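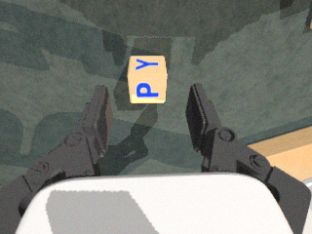 Pillard Bread Co-op Opens a Second Oven in Chauke and Brings Back the Overnight Rye

CHAUKE, October – I'm Leandro Barrios, and I've been baking for Pillard since we sold loaves out of a church kitchen on Punier Street. I get to write this one myself, so bear with me!

We're opening a second bakery. It's in the old shoe repair shop across from the Chauke bus stop, and the doors open at 6 a.m. on our first morning (the coffee will be on before that if you want to knock). We'll have everything the Punier Street shop carries, plus the overnight rye, which we dropped when our first oven got too crowded to fit it in. I still get stopped at the gas station over that rye. It's back, it ferments for 21 hours, and yes, the caraway is still in it.

The new oven is a deck oven, and it holds 76 loaves at a time. I've been dreaming about an oven like this for years – the old one has a cold corner at the back left, and every baker here has learned to turn the pans halfway through or end up with a pale heel on the end loaves.

Our flour still comes from the Fladar mill up the valley. They've set aside more of the dark rye for us this winter, and the whole wheat is stone ground the same week we bake with it. 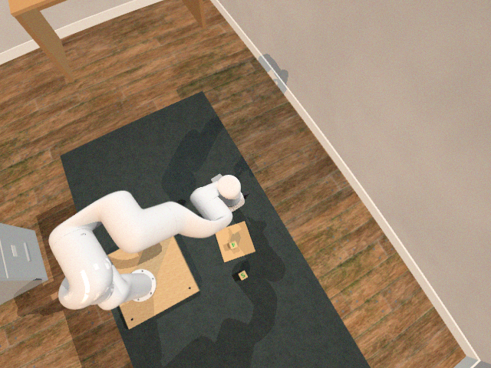
Will the Punier Street shop stay open?

Punier Street keeps its regular hours, its regular bakers and its sandwich counter. The only change there is that the bagels move to Chauke, where we have room for a proper boiling kettle.

Valeriano Cabello will run the new shop. A lot of you know him from the Saturday-style cinnamon rolls we now make every day, and he's spent most of the fall testing doughs in the new oven and bringing home the ones that didn't work out. "I want people to get off the bus and smell it," he told me. "The crust is darker than what we make on Punier Street, and I like it that way."

Members put up more than 3000 dollars toward the mixer, and I can't thank you enough. Your member card works at both counters, with the same discount on day-old bread. If you're not a member yet, you can join at either register, and it takes a minute or two.

We'll also be taking standing orders again. Tell us the loaf, the day and the shop, and we'll put your name on a bag.
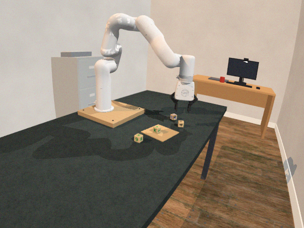 Opening Morning Details

The first 30 people through the door get a small rye to take home. Doors open at 6 a.m. and we'll bake until early afternoon. Street parking is tight, so the bus is your best bet. Bring a bag if you have one, and ask for sliced or whole at the counter.

Press contact: Leandro Barrios, Pillard Bread Co-op. Mornings are busy, so please call after 2 p.m.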